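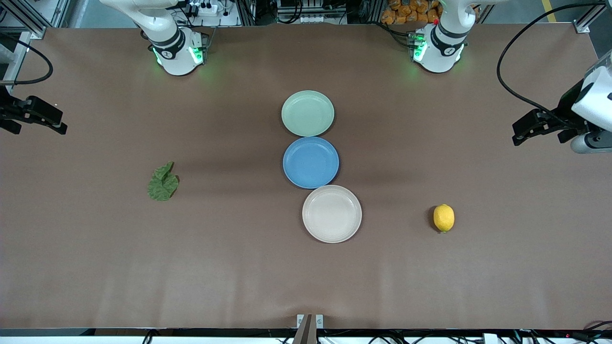 Covering a work table: kraft paper, canvas or nothing?

Started by dalter_bench

I have a 2 x 4 foot table I use for gluing, cutting mats and some painting. The bare top is getting chewed up. I'm thinking of brown kraft paper off a roll, taped underneath. The roll I'm looking at is an Osedo, 300 feet. Anyone done this long term? How often do you end up changing it?

pinetop
I've used kraft for years. Change it when it gets ugly, which for me is every two weeks in the winter and hardly ever in summer. Pull it tight and tape the long sides first. If you start with the ends you get a ripple down the middle that never goes away.

Get the heavier weight if they sell it. The thin stuff tears the first time you drag a clamp over it.

quietmiter
Paper is a waste for gluing. Glue soaks through and sticks it to the table, then you're scraping paper AND glue. I went to canvas drop cloth in May and I'm not going back. Shake it out, fold it up, done.

pinetop
Never had it soak through unless I left a puddle. Wipe it up. And canvas has a weave, so anything thin you set down on it rocks. Try ruling a straight line on paper over canvas.

quietmiter
I don't draw on my glue table.

dalter_bench
I do, unfortunately. It's the only table I have room for.

hobbs_lane
Then split it. Paper over the whole thing and a silicone mat on one end for glue. I have the Amano mat, 570 mm on the long side, and dried wood glue peels right off. Super glue does too if you let it cure all the way. CA will mark it some but who cares.

saltbox44
One vote for nothing. Sand it once a year, put on a coat of paste wax and let it get beat up. It's a work table.

hobbs_lane
Depends what the top is. Mine is melamine, can't sand that.

dalter_bench
Mine's birch ply — the top layer is pretty thin, so I don't want to sand it much.

saltbox44
OK, in that case cover it.

pinetop
One more thing on kraft. It has a shiny side and a dull side on some rolls. Put the dull side up. Less glare under a lamp and a pencil takes to it better. The Lunel rolls are the same on both sides, if they still make them.

dalter_bench
Ordered the Osedo roll and a mat for the glue end. I'll tape the long sides first. Still don't know what I'm doing about the corners.

pinetop
Fold them like a bed sheet.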